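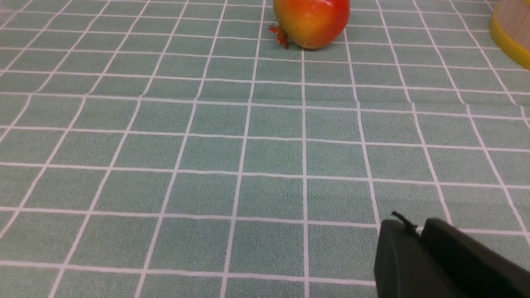

Gridded tablecloth: is the policy learning the fruit or the squares?

Posted by rathore_bench, 9/21/20

I am collecting teleoperated demonstrations for a single-arm pick and place task. Artificial pomegranate on a tabletop, goes into a round container with a yellow rim. Wrist camera only, no overhead view. Parallel gripper, two fingers. The table has a sage-green cloth on it with a white square grid printed on it, which I bought so I could set start positions without measuring.

I have 238 episodes so far. Start positions come from a list of 50 grid cells. Training loss looks normal. On the arm, the policy does well when the fruit is on one of the listed cells and badly when it is between them. It drives to the nearest listed cell, closes on nothing, lifts, and goes to the container anyway.

Two things I would like to know.

First, is the grid itself the problem? My guess is that the network reads the line pattern as a position code and mostly ignores the fruit.

Second, the cloth has a low crease running across it and the lines kink there. I was going to iron it and start over. Is that worth doing, or can I keep what I have?

Setup is a Rundix arm controller, logging through Wovent at the default rate. Container position has been fixed the whole time. The arm starts every episode from the same home pose.

wovent_user_k

Change the tablecloth. Plain gray or plain black. I had a checkered one and it was nothing but trouble.

dustura_lab

The cloth may contribute, but I would look at the sampling first. You have a discrete set of start positions, one home pose and one container position. With those three held constant, the correct reach is one of 50 trajectories, and the network can pick among them from very little information. It would do the same on a plain cloth. The lines make it easier.

You can test this without collecting anything new. Take a held-out episode, leave the fruit where it is, and mask the lines in the wrist images (fill them with the local green). Run the policy open loop on the masked frames and compare predicted actions to the originals. Then do the reverse: keep the lines and paint out the fruit. If the second set of predictions barely moves, your guess is right.

For new data:

Draw positions from a continuous range and ignore the cells. Let the fruit sit across a line, in a corner of a square, wherever it lands. Keep the grid for checking coverage afterward.

Vary the yaw of the fruit. A pomegranate has a crown on one side and it changes where the fingers can close. If the crown always points the same way you have a second shortcut in the set.

Move the container. Even a few squares either way will break the memorized place motion.

Start from random poses near home. Record some episodes in which the operator lines up wrong on purpose and then corrects. That is the part your policy is missing when it closes on nothing. Cut the wrong move out of the training segment and keep the correction.

Do not iron the cloth. Shift it between sessions so that the crease ends up somewhere else, and rotate it a few degrees while you are there. Once the lines are no longer fixed relative to the arm base, they stop being usable as coordinates.

Keep the 238. Mix them in at a lower weight. We went from a cell list to continuous sampling in December with a similar task and needed 600 new episodes before the between-cell failures went away, but we also changed the camera mount partway through, so treat that number with care.

rathore_bench

Ran the masking test on 17 held-out episodes. With the fruit painted out, the reach predictions are nearly unchanged on all but two. With the lines filled in, they drift by more than a square. I will shift the cloth and resample. Does the random home pose need to cover wrist rotation too, or is position enough to start with?

dustura_lab

Position first. Add rotation once the reach is stable, and keep it small enough that the fruit stays in view at the first step.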